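Opinion > Equipment & Budgets

Our grocery co-op's packing room wants a robot arm by December, and I'm all for it! But please, let's spend on simulation first. The Skendberg quote came to 28 pages (I read them all, with snacks), and just one line covered trying the thing on our kind of produce. One line! I'd set aside 2,000 dollars for virtual trials before we sign anything, because fruit is weird and grippers are fussy, and I'd much rather find that out on a screen than after the invoice clears.
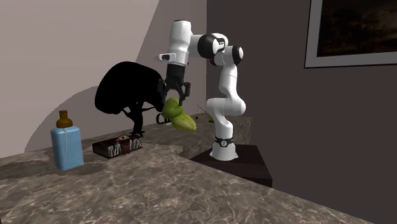
By Malathi Pisharody

A rendered arm with its two fingers closed on a round green fruit, and a star-shaped one right underneath, is the sort of thing I want us arguing over. Would we need different fingers for the ridged ones? Put that in the budget too. And leave some counter space for the bottles, Miltau people, I beg you.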